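Plilen wants your dish towels

Plilen's Vanhove cleaning cloth went on sale in May, and the company says one cloth does the work of 2000 paper towels. Benjie Lumanlan asked where the number came from. Plilen sent us a brochure.

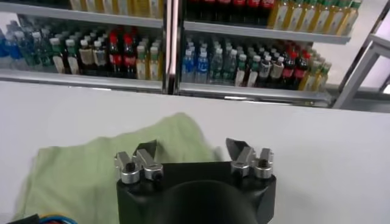

Paper towels are an easy target, and I'd like to use fewer of them myself. But 2000 wipes from one piece of fabric assumes you wash it on schedule and never lose it behind the dryer. My own cloths last a few months before they go the way of all rags. A light green one crumpled on a white table looks fresh enough — pale colors show every coffee stain, though, and I'd want to see it in May of next year.

Tanko Anozie is on wash 387 with his and says the edges are fraying. We'll print Plilen's test data if they ever send it.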